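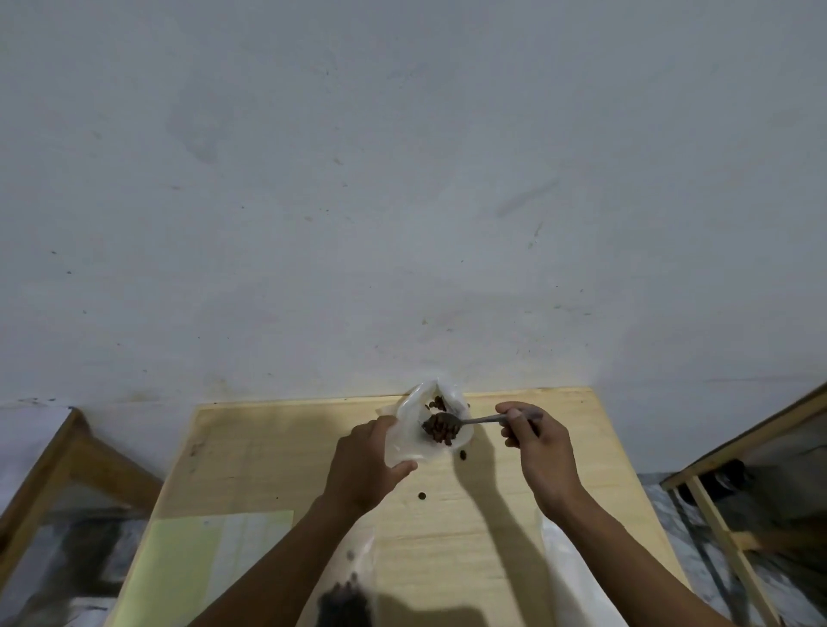 Coffee beans, scooped from the bag

Minutes of the members' meeting, Brirkar Natural Health Center
9th June

Chair: Neville Hebden
Apologies were received from the Wanetti office.

1. Previous minutes
The minutes were read and accepted. One correction was made: the supplier of the massage tables is Yeoman, and this name was written wrongly on the second page.

2. Prices for massage and reflexology
The chair presented the proposal to sell a package of five reflexology sessions for $179. Each package will be valid until the end of December. A member asked if a package can be shared between two persons of the same family. It was agreed that this is possible, but both persons must fill in the health form before their first session. The proposal was accepted with three votes against.

3. Insurance receipts
Several clients have asked for a receipt which they can send to their insurance company. The present receipt does not show the name of the therapist. The reception will prepare a new form. We do not promise to any client that the cost will be paid back, and the staff are asked to say this clearly on the telephone.

4. Booking system
The Poltent system still sends the reminder message twice to some clients. Mr. Hebden has written to the company and waits for an answer. Until then, reception will continue with the paper book also.

5. Late cancellations
There was a long discussion. Some members find the present fee too high for older clients. No decision was taken and the point is moved to the next meeting.

6. Other matters
The heating in treatment room 7 is noisy and disturbs the sessions. Wanetti will be asked for a price for the repair. Members are kindly reminded to return their keys to the reception.

The meeting was closed by the chair.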